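Salwood Hall: Questions People Ask Me Before They Book

Updated June 2019

I look after bookings for the big room at Salwood, and I get the same handful of emails over and over (which is fine, I like email!). So I finally put my answers in one place. If yours isn't covered, write to me anyway and I'll get back to you, usually the same evening unless there's a booking on.

How big is the room?

It's 1,293 square feet, all on one level. That sounds huge until you put tables in it, and then it sounds about right. The license is for 147 people standing. For a sit-down meal I'd go a good deal lower than that or your guests will be eating with their elbows tucked in.

What does it cost?

$425 for a full day, and that gets you in from eight in the morning until ten at night. Setup and cleanup both come out of those hours, so please don't plan your last dance for 9:55. There's a half-day rate too, but only on days when no one has asked for the full day, so email me and I'll look.

Is the pillar really in the middle?

Yes! It's square, it's white, it goes all the way up, and it's holding up the building, so it stays. Most people plan around it just fine. The Mabuza craft market puts its welcome table against it every September and hangs the vendor list on it. If you're showing slides, set up your chairs off to one side of it, because there's always one row that ends up looking at nothing but pillar. Sit in a few of the chairs yourself before people arrive, it takes two minutes.

Can I tape or pin things to the walls?

Painter's tape only, and please peel it slowly. No pins, no nails, no putty. I know putty says it comes off clean on the packet, and I have repainted enough patches to have feelings about that. Same rules for the pillar.

What's the partition for, and can I move it?

It's there to give you a bit of a back room: coats, cake boxes, the stroller parking, a place for the band to sulk. You're welcome to use both sides. Please don't move it yourself, though. Tell me when you book if you'd like it somewhere else and I'll see what I can do before you get there.

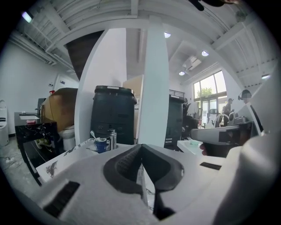
While I'm on the subject of the partition, please don't lean anything heavy on it. Folding tables go back on the cart, and chairs go back in stacks of eight. If you need to prop something up for a few minutes while you load the car, use a solid wall.

Can I hang things from the ceiling?

I get this one most from wedding people, and I'm sorry, the answer is no. We left the ceiling open on purpose, with the ducts and the beams showing, and I completely understand why you look up and think of paper lanterns. But the pipes and ducts aren't made to carry anything, not even a very light banner. Freestanding arches and balloon columns are great, and so are tall branches in buckets (somebody did birch once and it was gorgeous).

How are the lights?

There's a mix up there, round recessed lights plus fluorescent, and with white walls everything bounces around a lot. It's great for craft sales and terrible for a moody dinner. If you want it softer in the evening, bring lamps and extension cords and leave the overheads off at the far end. Battery candles are fine. Real candles aren't, including birthday ones bigger than the regular little kind.

Does it have air conditioning?

It does. The unit is high up on the back wall, over the window area, and the remote will be in your key envelope. Turn it on when you arrive, not when the room is already full of warm people. It needs a good hour to get ahead of a crowd. And please turn it off when you leave. I have driven back at eleven at night to do it and I wasn't gracious about it.

What about trash?

Use your own bags, tie them up, and take them out to the dumpster behind the building. If you have more than the dumpster will hold, the extra goes home with you. Flatten boxes, please! A caterer from Idamstead once left me a whole tower of them, full size, and I flattened them all myself in my good shoes.

Is there parking?

There are 15 spaces in our own lot. After that it's street parking, and the Torimlow Road side is nearly always easier than the front. You can pull right up to the door to unload, just move the car once you're done so the next person can get in.

Do I have to mop?

No. Sweep, wipe the tables, and spot-clean any spills. I do the mopping. If something really sticky happened, leave me a note and tell me where it was and what it was, since soda and frosting need different things and I'd like to know what I'm dealing with.

How do I hold a date?

Email me the date, your start and end times, and what kind of event it is. I'll pencil you in for a week while you sort out the deposit. After that the date opens up again, and I can't hold it longer even if you ask very nicely.

Can I come see it first?

Please do! Bring a tape measure and whoever has the strongest opinions about table layout. Evenings are easiest for me, and I can usually let you wander for half an hour while I catch up on the booking sheet.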